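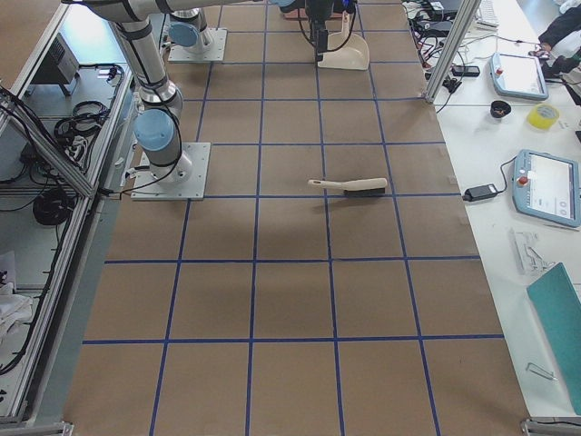 MEDIA RELEASE
29/06/2024

Tenants' group questions "professional clean" fees at Korton rental blocks

The Korton Renters Association is calling on property manager Gindotel to explain what departing tenants are paying for when $598 is taken from their bond for an end-of-lease clean.

The flat charge was introduced in April across the Tremon and Tamura buildings, which between them have 200 apartments. It applies to a studio and to a three-bedroom apartment alike. It also applies, according to members who have contacted the association, to tenants who spent their last weekend scrubbing the oven and handed back the keys believing the job was done.

Gindotel describes the fee in its letter to residents as "a streamlined hygiene solution delivering peace of mind at the end of your tenancy". The association has read the letter several times and is still unsure what that means.

"If a place is left filthy, the landlord has every right to get it cleaned and send the bill," said association spokesperson Kohei Onishi. "We've never argued otherwise. What we can't work out is how a studio with one sink and a place with two bathrooms end up costing exactly the same, before anyone has opened the door to look."

The association has asked Gindotel for copies of cleaning invoices, with names and unit numbers removed. It was told that cleaning is "bundled within a broader service arrangement" and that invoices for individual apartments are not produced. In the association's view, a deduction for the cost of work should have a record of the work behind it.

Eleven is the number of complaints that prompted this release. The association does not claim that 11 people speak for every resident, and some tenants may be happy to pay and walk away. Members who did complain tell a fairly consistent story. They asked for an inspection and were offered none, or were given a time after they had moved out. Two say they were sent a checklist with every box already ticked "requires attention", including one for a balcony their apartment does not have.

One former Tremon resident went back for a forgotten parcel a few days after the fee came out of her bond. She says the strip of tape she had left on the inside of the pantry door was still there, along with the rest of a roll of shelf liner. Gindotel has told her the clean was completed to its usual standard.

The company has also said the fee will fund "enhanced products and tools". The association would welcome some detail. Members' own cleaning kits run to a bucket, a scrubbing brush, bicarb, vinegar and a lot of old T-shirts, and a careful person can get a bathroom into decent shape with those in an afternoon. If Gindotel has found something that justifies the price, residents would like to hear what it is.

The association is asking Gindotel to:

Offer every tenant an inspection before keys are returned, with at least one evening time.

Provide a written list of anything that needs more cleaning, and two days to fix it.

Charge only for work done, with an itemised invoice.

Refund the fee where no invoice can be produced.

Gindotel has replied that it is "committed to an ongoing conversation" and will review the policy in due course. No date has been given for the review, and the fee is still being charged in the meantime.

"I've been in a few ongoing conversations with them now," Mr Onishi said. "The last one was about the lift. I'll believe in the review when there's something on paper."

The association has raised $2575 in member donations towards advice for tenants who want to dispute a deduction. Residents who are moving out soon are encouraged to photograph each room after cleaning, keep receipts for any products or carpet hire, and request an inspection in writing. Please don't sign a bond release form with the amount left blank.

Current and former residents of either building can leave a message for the association through the noticeboard in the Tamura foyer or by replying to the members' newsletter. Names will not be passed on to Gindotel without permission.

Media contact: Kohei Onishi, spokesperson, Korton Renters Association

ENDS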